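4.2 Rejecting glare in the table-plane estimate

The Birkomon planner needs the height of the tabletop before it will plan a grasp. On varnished wood, reflected light washes out the grain and the feature tracker drifts. We therefore mask saturated pixels and fit the plane to what remains – mostly grain lines and tray edges. The finger pads are always in view, so a fixed mask removes them as well. Of 127 recordings, 14 failed the original fit; with masking, 2 did.
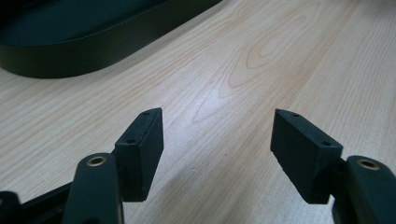

Figure 8. Wrist view with the jaws open over bare wood; black tray at upper left, glare across the centre.

Both remaining failures came from fast wrist rotation, where motion blur left too few features to track. Lowering the exposure time fixed one of them.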